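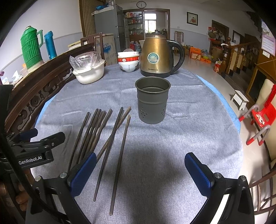 The Chopstick Drawer

There is a drawer in almost every kitchen I have ever been allowed to poke about in, and it holds the chopsticks. It also holds the takeaway menus, a corkscrew with one arm and a quantity of birthday candles, and somewhere beneath all of that, in paper sleeves or out of them, are the chopsticks, no two of which seem to want to be a pair.

I had one of these drawers myself for years, and it was Soledad Gallagher who talked me out of it. Soledad runs the homewares side of Arellano, a long, narrow shop with a bell that sticks, and I had gone in for a butter dish. I came out an hour and a half later with the butter dish, a bag of very good dark wooden chopsticks and a metal holder to stand them in – and a great many opinions, all of them hers.

"People treat them like spare keys," she told me. "You wouldn't throw your forks in with the string."

Her first opinion is that chopsticks should live upright and in the open, close to where you eat. Her second is that the holder must have holes in the bottom. Wood that has just been washed will go on giving up water for longer than you would think, and in a solid jar that water collects at the foot, where you don't look until there's a smell. A metal holder with a few drainage holes near the base and a nice rounded rim will do the job perfectly well, and you can stand it on a saucer overnight if you are worried about your table.

I was worried about my table, as it happens. It is a round one, bought from a house clearance for 86 pounds, and it had suffered enough before it came to me. So now it wears a cloth, and under the cloth it wears another cloth, which is a habit I picked up from my friend Deisy Carhuamaca, whose mother never laid a table any other way. The lower one takes the spills and the heat, the top one takes the compliments. Deisy irons hers. I shake mine out and let the fold lines settle on their own, and by the second course everyone has their elbows on them anyway.

Sorting the chopsticks themselves is a pleasant job for a wet afternoon, and I do recommend tipping the whole lot out on the table to do it. Spread them so you can see both ends. Match them first by colour, as even sticks from the same packet drift apart over time, one going a shade lighter than its partner, and then by length, by standing them on their blunt ends with a finger on top. Run each one through your hand. Anything rough at the eating end gets a rub with fine paper and a drop of oil, and anything split goes out to the garden, where it will hold up a sweet pea for a whole summer and never complain.

Then into the holder they go, thick ends down. There is some argument about this. Jhonatan Escobar, who cooks at Bokedetti and feeds 113 people on a busy night, keeps his the other way up so that guests take hold of the handle and leave the tips alone, and I can see the sense of it in a restaurant. At home, with clean hands and only family to offend, I like the tips in the air where they dry.

How many do you need? I keep eight out, enough for four of us, and the rest wait in a cloth roll on the shelf for company. In July we had the whole street round for noodles and I still had to borrow from next door. They came back a week later in a bread bag, washed and tied with a ribbon, with one extra that isn't mine. It is rather a handsome one, and I have put it in with the others until somebody asks for it.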